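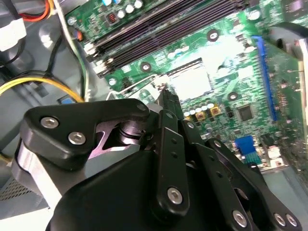 The Grustidia handling rules apply to any robot cell that opens, inspects or takes apart used desktop computers. They cover the approach to the part, the grip, the people near the cell and the records kept afterward. They don't cover laptops, monitors or loose batteries. Most of the questions we get are about small parts on the motherboard, such as the socket retention lever, a thin wire arm with a small white tab at its end. Parts like that are in Class A under the rules, and Class A has the lowest force and speed limits.

Last revised Friday, January 10, 2025. This version replaces all earlier ones.

General

Who has to follow these rules?
All sites that run a Flarnier cell under our program, including Ratanaporn and any contractor working there. Sites outside the program may use the rules, but we don't audit them.

Do the rules replace the safety standards that apply to my robot?
No. You still need a risk assessment for the whole cell, done the way your local law asks for it. These rules start after that work is done. If the two disagree, use the stricter one.

What are the part classes?
Class A is anything that bends or cracks easily: levers, clips, socket contacts, small connectors. Class B is boards, memory modules and cables. Class C is metal housings, power supplies, drives and brackets. If a part could go in two classes, treat it as the more delicate one.

Can I change the class of a part for one computer model?
You can move it to a stricter class at any time and note it in the cell log. Moving it to a less strict class takes written approval from the program office.

Power and preparation

When is a computer ready to go into the cell?
The power cord has to be out, and the computer has to stand unplugged for at least 30 minutes before the cover comes off. Write down the time the cord was pulled. Don't rely on memory or on the shift schedule.

Does the case have to be clamped?
Yes, if the program includes any pulling or prying. For inspection moves without contact, a non-slip mat is enough. Check that the clamp doesn't bend the side of the case, which can shift the board and throw off taught positions.

What about loose cables?
Move them out of the planned path or tie them back before the run. A cable that can't be moved has to be marked in the program as a no-go area. Cable bundles change shape from one computer to the next, so check them each time, even within a batch of the same model.

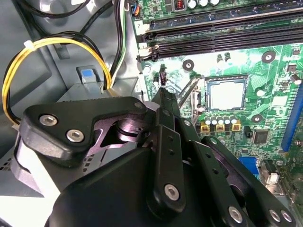

How often does the emergency stop have to be tested?
Test it at the start of every shift, with the arm moving at teaching speed, and sign the sheet before running any job. A cell with a missed test stays out of service until the test is done.

Force and speed

What is the force limit for Class A parts?
The limit is 4 newtons at the fingertip, measured with a gauge and not read from motor current. For Class B it is 16 newtons. Class C has no single number. Use the lowest force that holds the part and write the value on the job sheet.

We use a Drandon controller. Can we use its built-in force reading?
Only for stopping the arm. For setting the limit, use a gauge. Repeat the gauge check after any change of fingers, linkage screws or firmware.

How close can the gripper come before it has to slow down?
Slow to teaching speed once the fingertips pass the top edge of the case. Inside the case the whole gripper counts, not only the tips. Wide brackets and side plates can hit a drive cage or a capacitor while the fingertip is still clear, so the collision model has to include them.

What if the fingertip touches a part that isn't the target?
Light contact with a Class C part is allowed if the force stays under the Class B limit. Log it. Any contact with a Class A or Class B part that isn't the target stops the job, and a person has to look at the part before the restart.
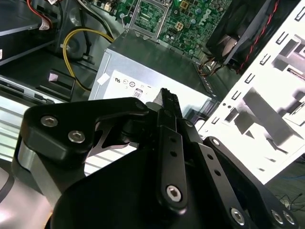

Labels and records

Can the gripper hold a part by its label?
Avoid it. Labels slip and tear, and a torn label can make the part impossible to trace. Read or photograph the label first, then grip on bare metal.

What has to be recorded for a power supply?
Brand, the label text, any efficiency mark, and whether the part came out whole. Never open a power supply in the cell. 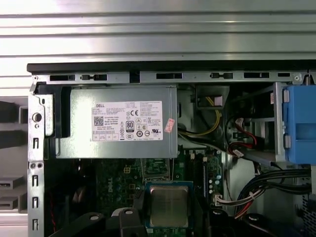

Dell tower on its side, with the power supply label facing up.

How long do we keep the logs?
Keep them until the next full audit of your site has closed. Contact logs stay with the job sheet they belong to.

Where do I find the full text?
The complete handling rules run to 157 clauses and are kept in the program binder at each site. Clause numbers on the job sheet refer to the binder copy. Send corrections to the program office with the clause number in the subject line.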